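Subject: Re: [nemis-robotics] Rotary phone task, where are we?

On 03/01/2023, Phyllis Tapley wrote:

> Could whoever is on the phone task post something to the list before
> we register for Mulari? I missed the last session and I can't tell
> from the log what is working. Specifically:
>
> - are we still using the sticks for dialing
> - does the phone still have to be held
> - is lifting the handset in or out
>
> The entry form wants a task description and I would like to write it
> once.
>
> Phyllis

Going through these in order, plus a few things you didn't ask about.

Yes to the sticks. The gripper's own fingers are too wide to get into a finger hole without riding up on the rim, so we dial with a wooden stick. We tried both ways of carrying them, two sticks with one on each finger, and a single stick held between the fingers. Two is easier to set up. The trouble with two is that the one you aren't using has to go somewhere, and on the low digits it wants to land on the body of the phone.
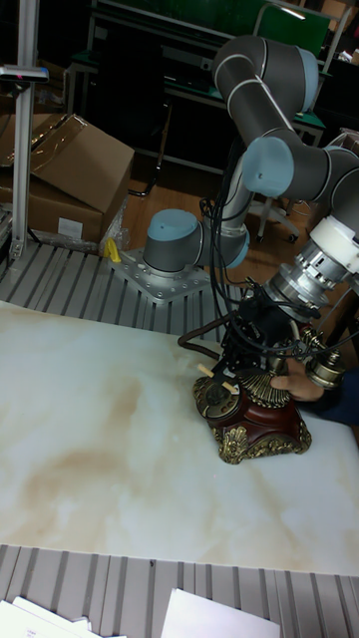
Arm and telephone, gripper tips over the dial.

The phone still has to be held. It is light for its size and the dial has a stiff return spring, so a pull from the arm turns the whole phone before it turns the dial. One person holds it by the neck under the handset, arm coming in from the side away from the base. Please keep to that side. The other side is where the cables swing when the wrist turns over.

Droneo (our script, for the new people) now has a separate waypoint for the finger stop. Before, it ran one arc from the hole to the stop and lifted off at the end, and if the phone had shifted it lifted early and we got the wrong digit. Now it slows down ahead of the stop, waits for the force reading to climb, and then lifts. It has made dialing slower. Digit 4 takes noticeably longer than it did in December but it does come out as a 4.

Sticks get dropped. If one ends up on the table, hit pause on the pendant first and pick it up after. I know it is quicker to just grab it. Don't.
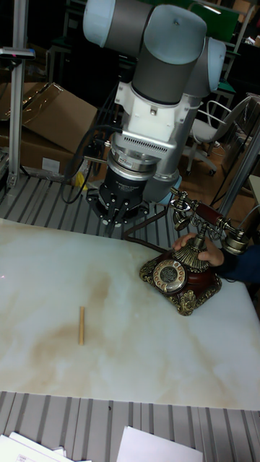 Does the arm need to be homed again after a pause?

Only if the pause lasted long enough for the brakes to come on. If you heard them click, home it, then run the touch-off on the table before you go back to the phone.

For the form, I would describe the dialing as "with a held telephone" and leave it there. Mulari allows one person to steady the object as long as they don't move it during a run. I checked that in last season's rules and I'd like somebody to check it again in the new ones.

On the log: over 147 dial attempts are in there now, and 43 of them are marked bad. Most of the bad ones come from the same cause, which is that the phone got put back down in a slightly different spot and we didn't redo the offsets. Redo the offsets. It takes a couple of minutes and it's in the shared folder under "offsets", file 2, not file 1. File 1 is for the old table height.

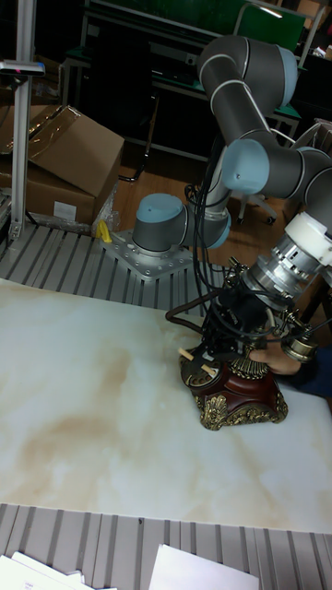
Gripping and lifting

Out for now, in my opinion. The gripper can close on the ornamental part at the top, but the ridges are slanted and the fingers slide toward the handset as the force goes up. Closing slower helps a bit. Rubber sleeves on the fingers help more, but then the sticks don't seat, and we can't change over during a run.

What I've been doing instead is a press test, where the fingers come down on the top of the phone from above and we log the force. The idea is to find out how much the arm could steady the phone by itself between digits. I don't have numbers I trust yet. The reading drifts when the cable bundle pulls on the wrist, so the first job is to tie the bundle farther up the arm and run it again.

Also, the cord. It loops out to the left of the phone and I have had it catch on the gripper twice. Tape it to the table before you start, and use the paper tape so it doesn't mark the surface.
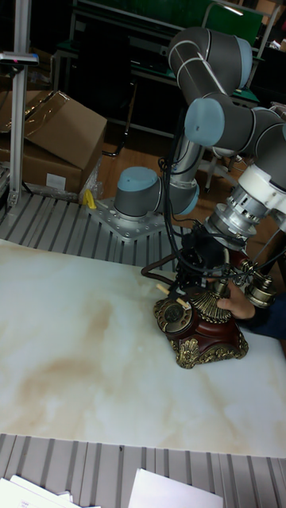 Phyllis Tapley has already told me off-list that she would rather enter dialing alone and do it properly than put lifting on the form and drop it later. Parsons wants lifting kept in as an optional second part, on the grounds that optional parts don't cost points. I lean toward Phyllis's version -- we have limited table time and the press test is going to eat a lot of it.

If you have a view, reply here and not in the chat, so it stays with the thread. If I don't hear anything I'll send Phyllis the dialing-only text and she can submit it.

One more thing. Whoever has the good side cutters, I need them for the cable ties.

Recent threads in nemis-robotics
Droneo: finger stop waypoint, please test
Mulari entry form and deadline
Side cutters missing again
Which offsets file?
Pendant training for new members
Minutes, December meeting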